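Notebook, linens, June
Entry by M. Villalobos. Read by: Polat, Boersma

Carried over from the last entry: fold method for white flat pieces on the bed surface. Fold sequence is now fixed as half, half, then thirds toward the folder. Arnout wanted quarters. Quarters give a squarer stack but the inner layers creep, and the lower layer ends up proud of the top one on the open side. Thirds creep too, less.

Setup
Mattress at normal height, no topper. Bottom sheet stays on for all folds. Ingeborg asked whether we should strip the bed and work on the bare mattress. Tried it in the morning. Cloth drags on the ticking and the first fold line walks. Sheet back on.

The Tillberg table is still in the other room with one short leg, so no table comparison yet. Muammer has the replacement foot.

Procedure as run
1. Shake out once, holding the two short corners.
2. Lay down, far edge first. Let the near edge drop.
3. Smooth from the center outward with the flat of the hand. Two passes, no more.
4. Fold. Align on corners, ignore the hem.
5. Press the folded edge only. Do not press the top face.
6. Leave 30 seconds before lifting.

Step 4 is the change. Aligning on the hem was giving a good edge and bad corners, and the corners are what show on the shelf. 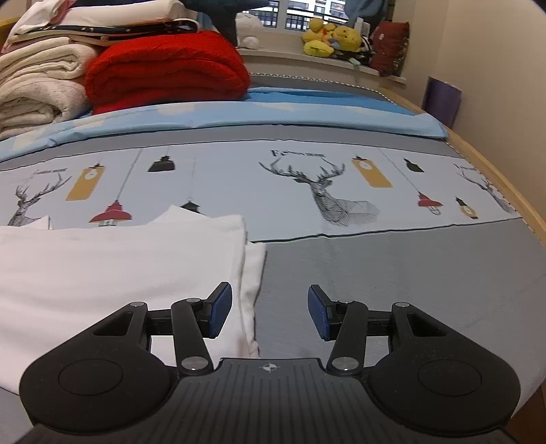

Corners remain the weak point. When a lower corner pokes out past the top layer, the temptation is to tuck it under with a finger. Tucking shifts the layer above and makes a new wrinkle across the face. Better to open the last fold, pull the corner back square, and close it again. Hülya timed both and the reopening costs 14 seconds. Acceptable.

Wavy edges are a separate matter. Ironing takes them out for one wash. I suspect the hem thread is shrinking more than the cloth. Will put one unhemmed offcut through with the next load and compare.

Sheet notes
Grey and white print on the bed at present. White cloth on the plain grey areas is easy to judge by eye. Over the printed parts the edge is harder to follow and I keep lining up on the black lines of the print, which are not square to the mattress once the sheet has been pulled around. Re-tension the sheet before each batch, or fold over plain grey only. The second is less work.

Storage
Ollico bins are too shallow for thirds. The lid sits on the top piece and leaves a mark. Restrepo bins are deeper but the sides taper, so the bottom of the stack gets squeezed. Current arrangement is open shelf, fold facing out, heavy pieces at the bottom. Denumden quoted for shelf dividers with a minimum order of 1,000, so that is closed.

Muammer's suggestion of rolling: tried on two pieces. Rolls fine, stores badly, unrolls with a curl that takes a full pass of smoothing to remove. Not continuing.

To do
Unhemmed offcut, next wash (me)
Foot for the Tillberg table (Muammer)
Repeat step 3 with one smoothing pass instead of two (Hülya)
Measure shelf depth again, the figure in the old entry does not match the shelf (Arnout)
Find out where the other tape measure went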